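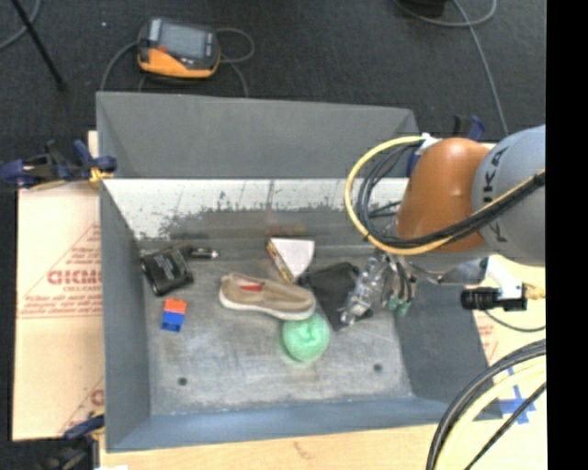
Storage and Sorting, Session 6: The Mixed Bin

Every house has one, and so does every stockroom! Today is all about the bin where unrelated things end up together: a slip-on shoe, a ball, a couple of building blocks, a box, a flat black pouch or piece of fabric. I love teaching this session, as it's the point in the course where people start looking at their own cupboards differently.

Reading for today: the Vutach handout, page 18 onwards. Bring it again next time, please.

1. Look before you lift

Give yourself a minute with your hands at your sides. Which things would you know by touch alone? A ball, certainly, and a shoe. Dark, flat things are harder. A black package on a grey floor is easy to pass over, and small thin items lying beside it are easier still (pens, tools, anything with a point, so go gently).

2. Shape first, then use

Beginners nearly always want to sort by use straight away: footwear, toys, packaging. Try shape first. Boxes and packages stand along a wall, soft flat things go underneath, and round things need a corner or they'll wander. A ball resting against the toe of a shoe stays put only until you want the shoe.

Then do the second pass by use. Blocks go back to the toy set, and a single shoe goes on the "missing partner" shelf. Please don't throw it out in the first week! At the Alis stockroom in November we logged 632 items and the partner shelf was the busiest spot in the building.

3. The bin itself

Scuffs on a grey floor are just wear and you can leave them alone. Do check for holes, though. Even small ones will swallow beads, screws and earring backs, and a sheet of card cut to size sorts it out.

For next time

Choose one mixed bin at home or at work. Empty it, sort it twice (shape, then use) and write down where the two sortings disagreed. Half a page is plenty. Jurčo group, you have the Vukamell shelves, so share them out between you.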